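Put the fruit where the hand can find it

In my home in Temstead the fruit lived in a closed drawer for years, and every August we threw half of it away. I believe that fruit must stay on the table, on a tray, and in small quantity. Two pieces are enough.
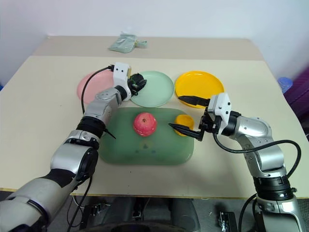 Apple and a second fruit on a green tray, with plates in pink, green and yellow.

A big bowl looks generous, but the fruit at the bottom gets soft and we forget it. With a tray I see everything, and I eat it.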